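Vorgang 765: Abweichende Erfolgsquote bei beidhändigem Sortieren deformierbarer Objekte

Projekt: Valtlow
Teilprojekt: Handgeführte Demonstrationen, Haushaltsumgebung
Standort der Auswertung: Rollasitz
Kategorie: Methode / Datenqualität
Priorität: hoch
Status: in Bearbeitung
Eröffnet: 23. Juli 2023

Fehlerbeschreibung
Die auf dem Datensatz vom April trainierte Steuerung greift starre Verpackungen zuverlässig. Bei Textilien schließt der rechte Greifer zu früh. In der Vergleichsreihe wurden von 18 Versuchen mit einem Handtuch 10 abgebrochen. Die Ursache war aus den Protokollen des Prüfstands nicht unmittelbar ersichtlich, da die Kraftwerte an beiden Greifern im zulässigen Bereich lagen.

Erwartetes Verhalten
Der Greifer nähert sich dem Stoff mit geöffneten Backen und schließt erst, wenn sich das Material vollständig zwischen den Polstern befindet.

Eintrag 1
Die Kalibrierung der Öffnungsweite wurde an beiden Geräten geprüft. Es liegt keine Abweichung vor. Der Nullpunkt wurde dennoch neu gesetzt und in der Gerätedatei hinterlegt.

Eintrag 2
Die Zeitstempel der beiden Bildströme wurden gegen die Gelenkdaten abgeglichen. Bei einem Teil der Episoden läuft der rechte Strom den Gelenkdaten um 17 Millisekunden nach. Der Versatz wurde mit dem Werkzeug Dirkton korrigiert. Eine Wiederholung des Trainings mit den korrigierten Daten ergab eine geringfügige Verbesserung, der Fehler besteht jedoch fort.

Eintrag 3
Es wurde geprüft, ob der Schließbefehl durch die Glättung der Trajektorien vorverlegt wird. Dies trifft zu. Das Glättungsfenster ist für starre Gegenstände ausgelegt und verwischt bei weichen Objekten den Übergang zwischen Annäherung und Griff. Das Verfahren nach der internen Arbeitsanweisung Rahman sieht für Textilien ein kürzeres Fenster vor; diese Einstellung war in der Konfiguration nicht aktiviert.

Eintrag 4
Die Einstellung wurde aktiviert und das Training erneut gestartet. Parallel dazu wird die Annotation der Griffphasen überarbeitet. Künftig sind drei Phasen getrennt auszuweisen: Annäherung, erster Kontakt, geschlossener Griff. Ein bloßes Berühren des Stoffes durch ein Polster ist nicht als Griff zu werten. Episoden, in denen die Phasen anhand des Bildmaterials nicht eindeutig zu trennen sind, werden gesperrt und bis zur Nachprüfung nicht für das Training verwendet.

Eintrag 5
Rückfrage der Annotationsstelle: Ist die Form des Handtuchs als eigenes Merkmal zu erfassen?
Stellungnahme: Ja. Zusammengeknüllte und in der Mitte gebundene Handtücher sind getrennt zu kennzeichnen, da sich die geeigneten Griffpunkte unterscheiden. Der Hintergrund ist nicht zu annotieren. Aufdrucke der Tischdecke dürfen nicht als Objekte gezählt werden; die automatische Vorsegmentierung ist in dieser Hinsicht manuell zu kontrollieren.

Offene Punkte
Ergebnis des erneuten Trainings eintragen.
Vergleichsreihe unter unveränderten Bedingungen wiederholen.
Vorsegmentierung auf gemusterten Unterlagen gesondert bewerten.
Aktualisierte Konfiguration nach Freigabe im Projektverzeichnis ablegen.

Anlagen zum Vorgang

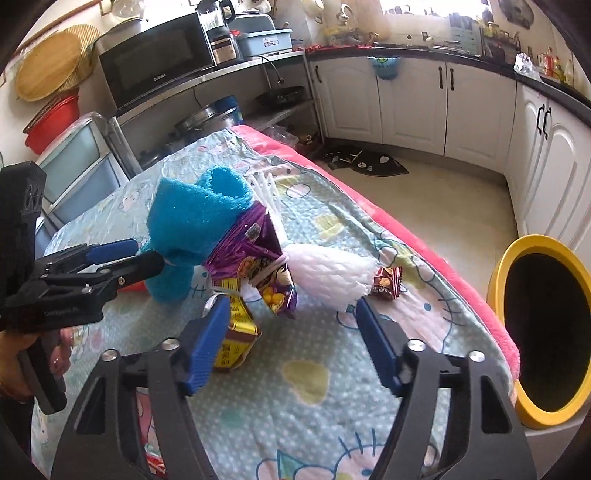
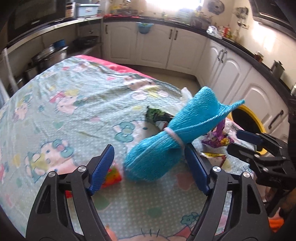 Blaues Handtuch und Verpackungen auf gemusterter Unterlage, jeweils mit zwei Greifern; im zweiten Bild ist das Handtuch mit einem hellrosa Gummiband gebunden.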